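Stivley Tip Guard, for pusher-rod arms

The Tip Guard is a collar that stops the arm when the rod leans on something it shouldn't. We sell it because of what happened to our first one, the Mark 1, which stopped the arm beautifully and then forgot to tell the controller. The controller, assuming all was well, kept asking for more. A rod went into a maple board at Cirnier one Wednesday, and the board has been a conversation piece ever since.

The fault was a relay that stuck after more than 500 trips. Stuck closed, it reported "clear" forever, a cheerful outlook in a person and a poor one in a safety part. The Mark 2 has two relays that check each other. If they disagree, the arm stays put until somebody walks over and presses reset.

Trip force: adjustable, 9 to 36 newtons
Cable: 144 inches, because the old one was too short and you all wrote in
Fits: Grondero straight rods, round tip
Does not fit: anything with fingers

Mark 1 owners: unplug it. Do not tape it, and do not "just keep an eye on it." Send it back and we'll swap it free, including the ones that have clearly been taped.

Set the trip force with the rod over bare board, then test it against a foam block before every shift. Foam is cheap and doesn't hold a grudge. 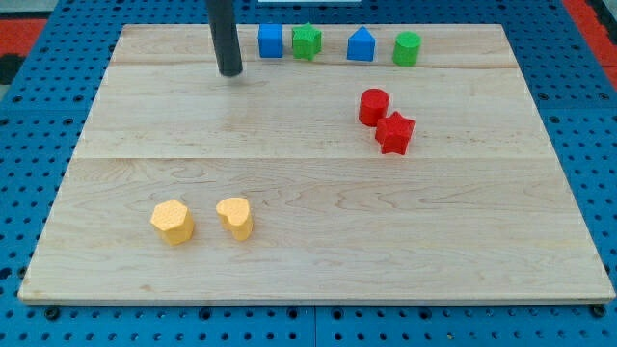 Mwaipopo: Ours trips on the star blocks if the force is set at the bottom of the range. Went up a little and it's been fine, but please put that in the manual.

Contact Stivley Parts Desk | © Stivley | Back to top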